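FOR IMMEDIATE RELEASE

Arkidow bakes again: Karkcombe's shared oven is back on for the winter

KARKCOMBE, December. I'm Jyoti Rathore, I write the news for the baking club, and I've got flour on the keyboard already, so let's get going. The big brick oven behind the old Lodhi dairy is hot again, and we'd love for you to come and put something in it! 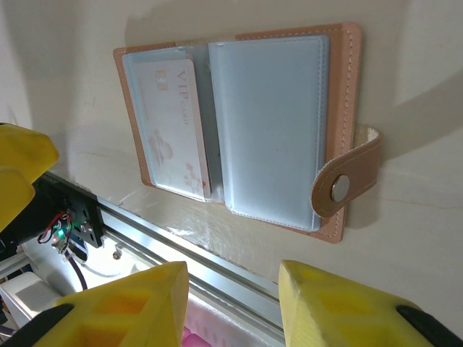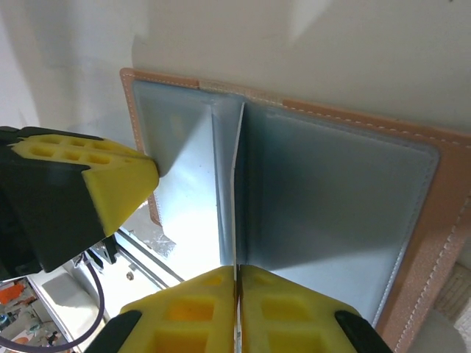
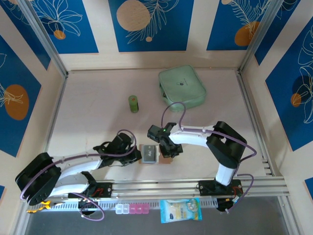

Arkidow Community Baking Club – News & Press

The oven went cold last spring when a crack opened up along the inside of the dome. We patched it twice (badly, I did one of those patches myself) and then gave in and had the whole floor and half the dome rebuilt. That took all summer and a good bit of the fall. We lit the first small fire a few weeks ago, then a slightly bigger one, and kept going like that for 9 days so the new brick could dry out slowly. By the end of it I smelled like a campfire and my dog wouldn't leave my coat alone.

Our first real bake was a batch of plain country loaves, and we got 26 of them out of one firing. The ones at the back came out pretty dark. I like them dark, so I took one of those home and ate the heel standing up in the kitchen with too much butter on it. The new floor holds its heat a lot longer than the old one did, which means everybody's timings are off, mine included. If you baked with us before, start checking your bread earlier than you used to.

Margit Mészáros is running the starter table again. She's kept our rye starter going at her place through the whole shutdown, feeding it every morning before work, and it's livelier now than when we handed it over. "It climbed out of the jar one night in August and went down the side of the fridge," Margit told me. "I scraped it up and fed it again. Bring a jar with some room at the top, please, and don't screw the lid down tight."

So, how it works. The fire gets lit early and the oven is ready for bread at 10 in the morning. Bring your dough shaped and on its last rise, in a basket or a bowl or whatever you've got, with your name on it. There's space for up to 62 loaves over the course of a bake day if folks keep them to a sensible size. Pizza and flatbreads go in first while it's really roaring, then the bread, and once things calm down in the afternoon we'll take casseroles, beans, and pans of apples. I put in a pot of white beans with an onion and a ham bone last time and forgot about it until dark. Best beans I've made in years.

We're also trying out a new flour this winter, a stone-ground whole wheat called Flendura. It drinks up more water than you'd expect, so my first dough with it was like modeling clay. I added another splash, let it sit for half an hour before kneading, and it came around nicely. There'll be sacks of it at the oven to scoop from, and you can pay by the pound into the tin.

Kids are very welcome, but they need a grown-up with them near the oven mouth. Margit will have a low table set up inside the dairy where they can make rolls, and she's promised poppy seed ones with her grandmother's filling, so I'd show up hungry.

You don't have to be a member to bake. Your first 2 loaves are free, and after that we ask you to chip in a little for firewood or bring a few dry logs (no painted wood, no pallets). Beginners are fine too. If your loaf comes out flat we'll slice it thin and toast it.

Local papers and radio folks, please come by and take a loaf home with you. Ask for me at the oven, or leave a note in the club mailbox by the dairy gate and I'll get back to you once the dough's resting.

Press contact: Jyoti Rathore, Arkidow Community Baking Club, Karkcombe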